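Search the notebook

Sat 10 December

Quiet day in the office, so I did the paper sorting I have been putting off. The heating was off until ten, then too hot. Esko Keskinen came in to pick up his charger and stayed an hour, which helped.

The problem, for anyone reading this who wasn't at the last meeting: loose sheets from the Vuorinen job are mixed in with the Floltavia drawings, and both sets have ended up in whatever was closest. Cardboard folders, plastic sleeves, the tray by the printer. The plan is to put everything that is still live into zip pouches, one job per pouch, and send the rest to the archive shelf.

Pouches are from Bekeck, a pack of 12. They are the grid kind with the blue zipper. I wanted these over the clear ones because the clear ones we had before split at the corners after a few months in a bag. These have the mesh in the plastic and the seam along the side is welded. Whether that makes a difference we will know next winter.
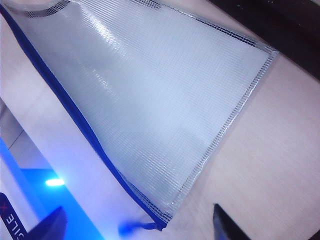 Mesh pouch, zipper side on the left, welded seam on the right.

Notes on the pouches so far:

Zipper runs fine in both directions with a few sheets in. With a thick set (the full Floltavia drawings, folded) it catches near the closed end unless you press the paper down with the other hand. Esko says to put the folded edge in first. Tried it, slightly better.

Labels don't stick well on the mesh. The small paper ones started lifting at one corner before lunch. Put the label on a card and slide the card in front instead. You can read it through the plastic if the writing is big enough and you use a marker. Pencil is no good at all.

Pull tab is long enough to get hold of with cold hands. Small point but I noticed it this morning.

The pouches came folded and want to stay folded. Leave them flat on the desk for a while before filling, or the paper takes the same bend. I had the first few under the big Idevmont catalog for most of the morning and that did the job.

Counting, since I was asked to write it down for the shelf plan: 71 loose sheets from the printer tray alone. The archive box takes 750 sheets according to the lid. I have not tested that and I don't intend to. Total paper in the room is some 4,000 sheets if Esko's guess is any good – he measured the stacks with a ruler and multiplied.

After lunch I moved on to the desk by the partition. Most of the paper from there is now sorted. What is left is the hardware, and that needs more than one person.

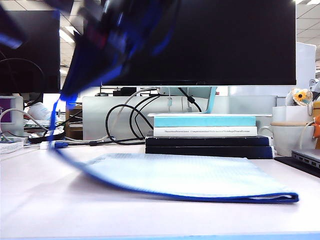
Things to fix at that desk, in no special order:

The cables behind the monitor. They hang in loops and catch on anything you push to the back of the desk. I would like them tied up in two bunches, power in one and everything else in the other, so we can still pull a single cable without undoing the lot. We have ties in the drawer but only the short ones. Ask Esko if he still has the cloth kind.

The monitor stand. It is on four books and has been since we moved in. The height is right for me and a bit high for Esko. I went looking for a proper riser and the only one in the storeroom is too narrow for the base. Leaving the books for now. If anyone needs one of them, swap in something of the same thickness and check that it doesn't rock. The two navy ones should stay at the bottom.

Small stuff on the left side. Adapters and so on go in the shallow drawer, with a pouch of their own if we have any spare. Don't put them in with the paper, they leave dents and then the sheets won't feed through the scanner.

Wiping down. Do the desk after the cables, not before. I did it the other way last time and had to do it twice.

Order of jobs for next week, then: cables first, then wipe, then the rest of the pouches get their cards. Vuorinen is needed on the desk first thing, so that one is done and labeled already. Floltavia is split over two pouches, drawings in one and letters in the other. It breaks the rule of one job per pouch but the zipper would not take it all. I have written 1 and 2 on the cards.

Pouches should lie flat when they are in use on the desk, zipper toward you. Stood on end against the partition they slump and the paper curls at the bottom. For the shelf we need something with dividers. I looked at what Idevmont has and the cheap rack would fit, but the depth isn't given in the catalog and our shelf is shallow. Will call them.

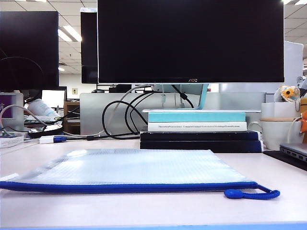
Should the original signed copies go in the pouches too?
Leave them in the locked cabinet and put a photocopy in the pouch, with "copy" written at the top right. If a job has no photocopy yet, put a blank sheet in with the cabinet number on it, so whoever opens the pouch knows where to look.

Left over at the end of the day: one bag of torn sleeves for recycling, a stapler with no spring, and the old index list, which is wrong in several places. I have kept the list in the front of this notebook until the new one is typed up. Esko has the Vuorinen keys until next week.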